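Skorcombe House, ground floor and workshop
Monthly walk-through, May
Done by: Glenys Dunmore
Copy to: Detlef Janssen, Ingeborg Tiedemann

Mark each line OK, FIX or N/A. Put a comment next to anything marked FIX.

EXITS AND HALLWAYS

Front door opens fully from inside: OK
Rear door opens fully from inside: FIX. Sticks at the bottom when pushed. Gerd planed it in the winter and it has swollen again. Needs a new sweep.
Exit signs lit: OK
Hallway clear to full width: FIX. Two pallets of Sperling paper stock outside room 6. Moved while I was there, but they were in the same place last month.
Stair treads and handrail: OK. One loose screw in the lower bracket, tightened.

FIRE EQUIPMENT

Extinguishers on hooks, gauge in green: OK, all except tag 631.
Tag 631 (by the sink): FIX. Gauge is at the line between green and red. Swap it at the next service visit, or sooner if Zatgate can send one.
Smoke alarms tested: OK. The one in the workshop is slow to reset, so hold the button down longer.
Fire blanket in kitchen: OK

ELECTRICAL

Breaker panel can be reached: OK
Breaker labels match rooms: FIX. Labels for the workshop and the store room are still the wrong way around. Johannes Joubert has the drawing.
Extension cords: FIX. One cord run under the mat in the office. Removed. Please use the wall outlet behind the filing cabinet.
Outlet covers: OK

WORKSHOP

Floor swept, no oil: OK
Eye protection at the door: OK, but the lenses on the older pairs are badly scratched. Order 6.
Guard on bench grinder: OK
Vise bolted down: OK
Solvent cabinet closed and labeled: FIX. Closed, but the label has peeled off. Jekell supplied the last one.
Benches and tabletops clear of scrap at end of day: OK
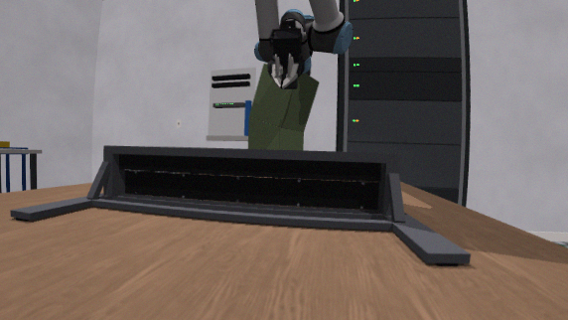

First aid box: FIX. Eyewash is out of date and the small bandages are gone. The burn gel is fine.
Accident book in its place: OK, no entries.

KITCHEN

Fridge seal: OK
Kettle and microwave cords: OK
Hot water at tap: OK. Ran it for 2 minutes before it came through warm, same as before.

CARRIED OVER

Rear gutter still dripping onto the step. Ingeborg has asked for a price. Grit bin to stay by the door until it is done.

Next walk-through to start in the workshop at 8:30 a.m., before the machines are on. Gerd Frerichs to bring the ladder.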